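3. Préparer le linge et charger le panier

Bon, à ce stade vous avez lu les chapitres 1 et 2, votre Grinavix est de niveau et l'arrivée d'eau est ouverte. On passe au linge ! Je vous donne ma façon de faire, celle que j'utilise à la maison et que j'ai fini par écrire pour les clients de chez Mimirov.

3.1 Trier

1. Videz les poches. Toutes, même celle du jean que vous êtes sûr d'avoir vidée hier (j'y ai laissé une clé USB en février, paix à son âme).
2. Fermez les fermetures éclair et les crochets, puis retournez les vêtements foncés sur l'envers.
3. Faites un tas de blanc, un tas de couleurs, un tas de foncé. Un vert soutenu ou un bleu canard peut aller avec le noir s'il a déjà été lavé plusieurs fois. Neuf, je le passe seul, à froid.

Note : pour les lainages, allez directement au chapitre 5, le programme n'est pas le même.

3.2 Remplir le panier

4. Prenez un panier ajouré, en plastique de préférence. L'osier est plus joli, je vous l'accorde, mais il accroche les mailles et il n'aime pas trop les serviettes humides.
5. Posez les vêtements dedans sans les tasser. Inutile de plier quoi que ce soit, ça part au lavage !
6. Pour les petites charges, gardez chaque couleur de son côté du panier. Au moment de remplir le tambour, on voit tout de suite ce qu'on attrape, et si on a un doute sur une pièce on la met de côté sans tout retourner.
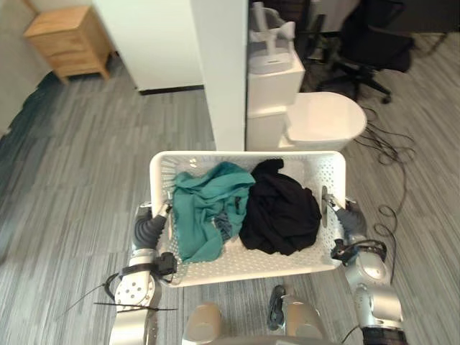 7. Portez le panier par les deux bouts, bien à plat, surtout s'il est plein. Par un seul côté, le rebord finit par plier - j'en ai fendu un comme ça dans l'escalier, avec les draps dedans évidemment.
8. Posez-le devant le hublot, jamais sur la machine pendant l'essorage.

Attention : sur le modèle 108, le hublot s'ouvre vers la gauche. Laissez assez de place pour ne pas cogner le panier en ouvrant.

3.3 Charger le tambour

9. Mettez les pièces une par une, en les secouant un peu. Une grosse boule de tissu tourne mal et ressort chiffonnée.
10. Arrêtez-vous quand il reste la largeur d'une main en haut du tambour.
11. Vérifiez le joint du hublot : une chaussette coincée là, et c'est la flaque assurée.
12. Versez la lessive, choisissez le programme, appuyez sur Départ. Si l'écran affiche 100, la porte est mal fermée. Rouvrez, poussez franchement, recommencez.

Note : le filet à linge Brornix (référence 1572) est vendu à part. Je le conseille pour la lingerie et les chaussettes d'enfant. Passez à la section 3.4 pour le dosage.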